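Kandpal Handheld Stations – equipment and budget README

Last edited 2018-07-13 by Vandana Kanaujia

Scope

This file covers what we own, what we still need to buy, and what has to be decided before the October order. Recording procedures and the task list are in separate files in the same folder.

Stations

We run 2 stations at the Kaltberg site. Both use the same layout: table, metal frame, black curtains, and a pair of handheld grippers worn with gloves. Station A is complete. Station B is still borrowing its second gripper from the spares shelf, so at present we have no spare at all.

Most of the wear is on the grippers. Tabletop tasks with small household items mean a lot of opening and closing, and the jaws and cables are what we replace most. Tables, rails and curtains have needed no money since setup and are not in this year's request.

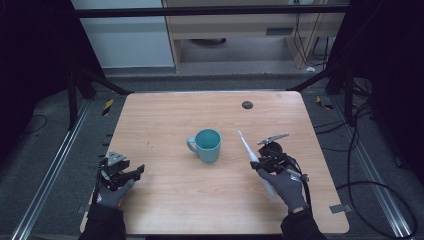
Toothbrush and mug task, right gripper holding the toothbrush.

What to order

Handheld grippers: 4. Two go to Station B as a matched pair and two go on the shelf. The Tandamis quote covers the grippers and the first set of jaws. It does not cover cables.

Gloves: 18 pairs, gray, same fabric as now. Please keep to one color. Zoila Huanca has asked for more small sizes, and the last box was nearly all large.

Cables: to be quoted by Dastano. Ask for the longer version. The current length works at the table but leaves little slack for a taller operator – measure at both stations before sending the request.

Household items: mugs, toothbrushes and similar can go on the general supplies card. Keep the receipts and write the task name on each one.

Lead times

Tandamis gives around 3 months for grippers, counted from the signed order. Gloves come from stock. Dastano has not given a date for cables yet. If the gripper order slips past October, Station B stays on shelf parts into the new year and any breakage stops one station.

Not in this budget

A third station. There is floor space for it, but the power and network work would have to come out of the building budget, and nothing has been requested.

Open questions

– Do we pay for the Tandamis service plan, or keep doing jaw swaps ourselves?
– Can the old grippers be traded in? Zoila is asking.
– Who signs for deliveries when Vandana is away?

Changes

Send edits to Vandana before changing any quantity in this file. The purchase request is copied straight from the section on what to order.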